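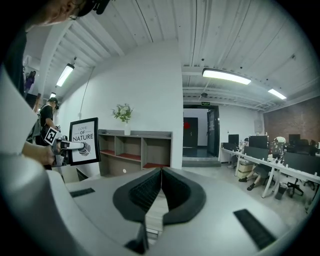
Page 51

Visit to the Legislative Services Office, Brodo, 27th June

The bill drafting office opens to the public once between sessions. Harish Pandey and I attended the morning tour, which started in the Kaushik Building and covered drafting, enrollment and the journal desk. Ritu Lodhi, deputy revisor, led the group.

The office took in 3,560 drafting requests for the session that opened in January. A request becomes a bill only when a member signs the jacket and files it with the clerk of the chamber. Until then it is confidential, and drafters working for two members on the same subject may not tell either one about the other. Lodhi said this produces duplicate bills every year, and the chairs usually merge them at first hearing.

Drafting is done in Hivano, a text system that stores each section of the code as a separate record. 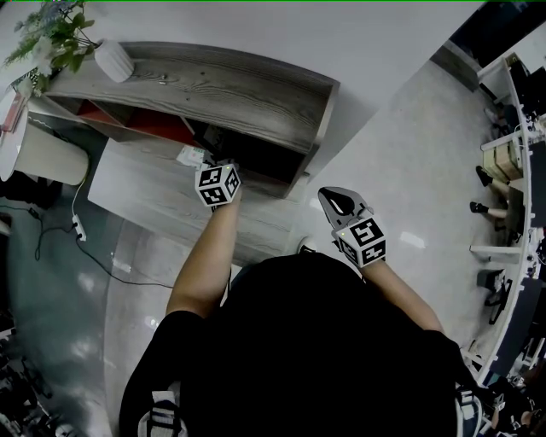
When a bill amends a section, the drafter checks out the record, marks the new text with underscores and the deleted text with strikethrough, and checks it back in. The system flags any other pending bill that touches the same section. It does not settle the conflict. That goes to a second reader, who writes a coordination clause stating which version takes effect if both are signed.

The longest bill of the session ran to 221 pages and needed 34 such clauses. Abhishek Tiwari, who read it, showed us the conflict table and the two sections where a cross-reference was corrected after third reading by a clerical letter.

Questions were mostly about fiscal notes. These are written by a separate office in Tevance and follow the bill to committee. A floor amendment does not trigger a new note unless a member asks for one before the vote.
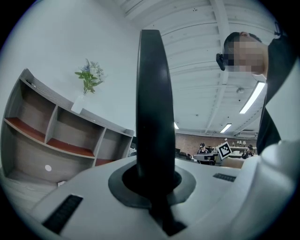
Hand-held gripper, close view.

The journal desk was the last stop. Roll calls are printed by surname, with paired votes listed below the totals. Corrections must be filed by noon on the next legislative day. Printed journals can be ordered at the front counter, and the bound set is in the reading room on the ground floor.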